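# Summer sleeping mat

A **summer sleeping mat** is a thin woven sheet, usually bamboo or straw, that goes on top of the bedding so you sleep cooler. I've slept on one for years, so I'm writing this entry with opinions included!
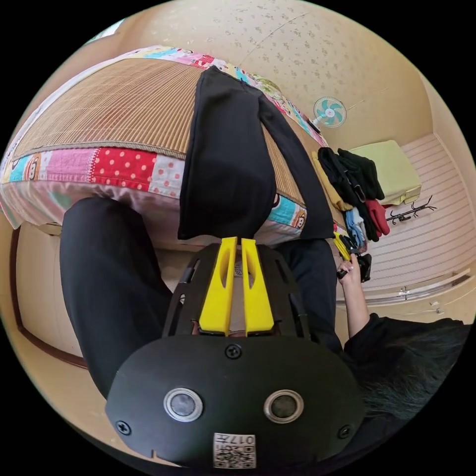

*A tan woven mat on a bed, with a patchwork quilt around it and black cloth over the edge.*

## Construction

Most mats are made of fine parallel ribs, woven or stitched side by side. The ribs let air move under you, and they don't soak up heat the way a cotton sheet does. Bamboo feels slicker and cooler, straw is softer (and smells like a barn for the first week, which I happen to love). Mine is a Bravier, 63 inches wide, and it has lasted almost 19 years.

## On the bed

People argue about what goes underneath. Some want a bare mattress, but I like a quilt — the mat slides less, and you get a soft border to grab when the night turns chilly. A patchwork one with cartoon monkeys does the job as well as anything fancy.

## Care

Wipe it with a damp cloth, along the ribs, and dry it in the shade. Zoila Espinoza, who taught me to roll mine up for winter, ties hers in 3 places with cotton tape and brings it back out in March. I wait longer than that, myself. Clothes left lying on a mat can snag on a split rib, so sand any rough spots first.

## See also

- Patchwork quilt
- Bed skirt
- Straw weaving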